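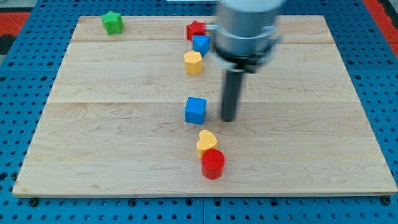

Sleep may matter more to your appetite than you think, and a small study out of the Wilenik clinic this November gives those of us who live on coffee and good intentions something to chew on.

Fatima Nnaji and her team followed 31 shift workers for two months and kept an eye on ghrelin, the hormone that tells your brain it's time to eat. Everybody was given the same meals on weekdays (oatmeal, rice bowls, a lot of soup, I'm told!), and on weekends they could eat whatever they liked. After short nights, the weekend eating crept up, and one man logged 3,030 calories on a day when he swore he'd hardly touched a thing.

"People come in blaming their willpower, and I always ask them first what time they went to bed," said Nnaji, who worked nights herself for years and still keeps a cot in her office.

Now, this was a small group, and there was no comparison group of day workers, so please don't go throwing out your meal plan just yet. Yakubu Mohammed, a dietitian at the Briggs Street health center, likes the work but would want to see at least 100 people, and some women past menopause too, before he changed anything he tells his patients.

A second round is planned for the spring at the clinic's Brunel office, and night workers who'd like to take part can leave their name at the front desk until 6 p.m.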